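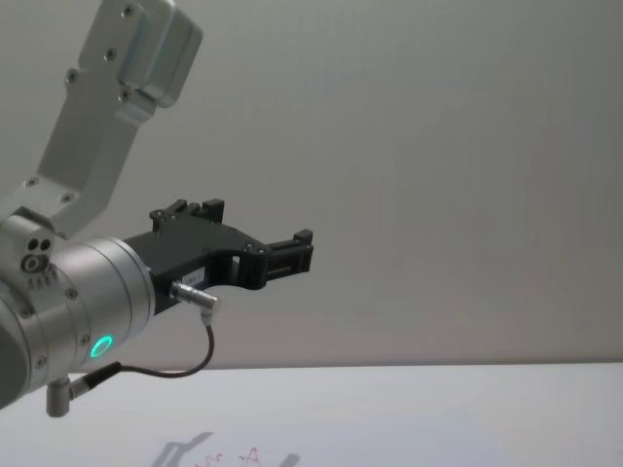
January 29, 2020

Quick one, bus in 20 min. Sourdough update for the two of you who asked.

Still alive! Fed it Sunday night, forgot it all Monday, came home and the lid was stuck to the underside of the shelf. So, fine. Smells like apples and nail polish. Oona Kokkonen says that means hungry. Gave it more rye.

Flour: out of the good stuff. Shop on the corner only had the cheap all-purpose so I went half and half with the last of the dark rye. 300 grams total, over 100 of water more than last time becuase rye drinks it. Dough was basically soup. Didn't panic. OK panicked a little, threw in a handful of oats, put a plate on top and went to bed.

Morning: better. Not good, better. Couldn't shape it so it went in the loaf tin. No scoring, no pretty leaves on top, sorry. Baked it till it was nearly black because the last one was gummy in the middle and I ate gum for a week.

Result - dense, sour, kind of great with butter and too much salt. Crust fought back. Took half over to Tiina, who toasted it and put pickled herring on top, and now I have to buy herring.

Things to try next:
colder water
leave the rye overnight on its own first
a tin that isn't rusty at the corners
stop opening the oven door!!

Somebody emailed about the caraway rolls from May. Yes I still have the recipe, it's on the back of an envelope from the dentist, will type it up when I find the envelope. It was a lot of caraway. Grind half of it, leave the other half whole. Milk not water. Thats most of it.

Starter is going to live at Orvokki's while I'm away, she has been told NOT to put it in the fridge door. Bus. Bye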